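Cutting Mats: Frequently Asked Questions

Which side of the mat do I cut on?
Either side, if both are printed. Most people keep one face for knife work and the other for measuring and layout. Scored lines will catch a pencil point, so a clean face gives better marking.

Can I rely on the grid for measuring?
For rough sizing, yes. For anything that has to fit, use a steel rule. Printed grids can drift over a long run, and a mat that has been stored rolled will not lie true. Check yours once against a rule you trust and write the error on the back.

How do I square up a piece of fabric or card?
Place the longest straight edge along one grid line. Hold the rule on a second line at right angles to the first and cut along it. Turn the work, not the mat - the mat should stay parallel to the table edge.
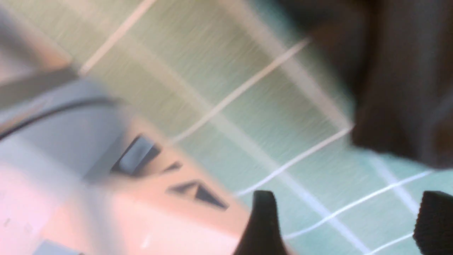
Answers compiled by Bram De Haan
Workroom notes, Farnlow | Updated in May

A green mat with thin white lines is the usual pattern, and the questions below apply to any mat of that type.

Why do the lines seem to disappear when I work?
Glare. Move the lamp to the side opposite your cutting hand and lower it. Dark material piled on one corner also hides the reference lines, so keep stock off the area you are measuring from.

My mat has warped. Can it be flattened?
Sometimes. Lay it on a flat floor out of direct sun and weight it evenly with books for 2 days. Do not use an iron. A mat left in a hot car seldom recovers fully.

How should I clean it?
Lukewarm water, a drop of dish soap, a soft cloth. Lift fibers out of the cuts with a white eraser. Solvents can take the printing off.

When should I replace it?
When the blade starts to follow old cuts. Rotate the mat a half turn every month or so to spread the wear. Our Altmont bench mat was retired after 1000 logged cuts, nearly all of them along the same line.

Does the blade matter?
Yes. A dull blade needs more pressure and scores deeper. Change it at the first sign of dragging, and retract it before you set the knife down.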